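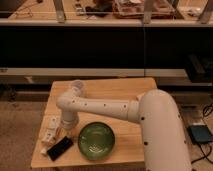

Sutden opens its robot teaching room to walk-ins

I finally got over to Sutden this month to try the thing everyone in my building has been going on about, and yes, they really do let you teach a robot arm! No coding, no test at the door. You sign a sheet, somebody shows you the controls, and off you go (slowly, in my case).

The room has been running since January under the name Stosidetti, but until now you had to belong to one of the partner groups to get a turn. Starting this week anyone 16 or older can walk in during the afternoon session, which runs until 5 p.m. Each session has 13 places and you get two tries at the controls, more if it's quiet.

The idea is pretty simple. You guide the arm through a small household job, the computer saves every move you made, and later all those saved runs get used to train the arm to do the job without anyone steering. They call each run a demo. When I visited, the count on the whiteboard stood at 2392, and the staff are very proud of that number.

There are two ways to do it. You can take hold of the arm and move it yourself, and that feels a bit like helping a stiff old relative put on a coat. Or you can sit back and steer it with a hand controller, which looks easier and was much harder for me. I kept mixing up my left and the arm's left. The staff say most people sort that out in about 20 minutes, and I'd like it noted that I needed longer.
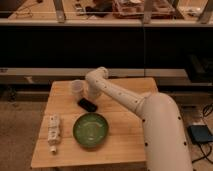
The jobs all use ordinary kitchen and desk stuff on a small wooden table, and the layout gets changed between runs so the arm doesn't just learn one set of spots. I asked if my clumsy tries were any use to them. They keep a lot of the slow ones, as long as the job gets finished, and toss the ones where the person gives up halfway. Mine were a bit of both, I think.

Soylu, the company that looks after the software side, wants to add a second table by the end of the season. Ollau, across the hall, is lending chairs for people who'd like to watch, and I'd say go and watch first if you're shy. I learned more from the woman ahead of me, who took her time and hardly ever backed up, than I did from the instruction card.

It's free for now. Tie back long hair, leave your bag in the lockers by the stairs, and get there early, as the line was already out to the hallway when I left. I'm going back for another shot with the hand controller.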